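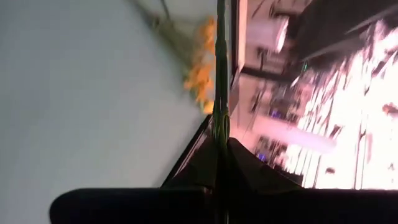
Handout 3: Collecting demonstrations for two-arm manipulation

Part of the Flirneo practical. Read with the Yazzie logging guide.

1. Purpose

A policy trained by imitation can only copy what is in its examples. The Tetau set used in this course holds 3471 recorded episodes, of which 2156 passed review. Thin, flexible objects such as artificial flowers account for most of the rejected ones.

2. Definitions

Episode: one continuous recording, from the start key to the stop key.
Observation: the overhead view, the wrist views and the joint positions at one time step.
Action: the commanded joint positions at the following step.

3. Procedure

Return both arms to the home pose before each episode. Lay the bouquets on the mat and vary their position and angle between episodes. Grip the stems, never the blossoms. One arm may wait open over the second bouquet while the other lifts the first.

Keep episodes short: up to 162 time steps between grasp and release. 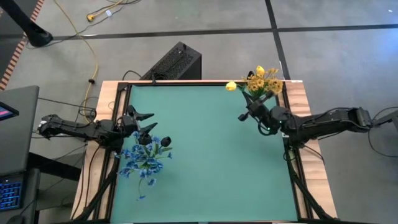 One marker of last July's reports objected that varying the placement is of little use if the operator always lifts with the same arm first, as the policy then learns the order along with the grasp. The start order is now drawn by the Jirow script before each episode.

4. Review

Reject an episode if a stem slips out of the fingers, if the arms touch, or if any stream has missing time steps. Blur in the wrist view during fast motion is not grounds for rejection. Slow recoveries after a poor first grasp are kept and tagged "recovery".

5. To hand in

The episode log, the list of rejections with reasons, and one page on how placements were chosen.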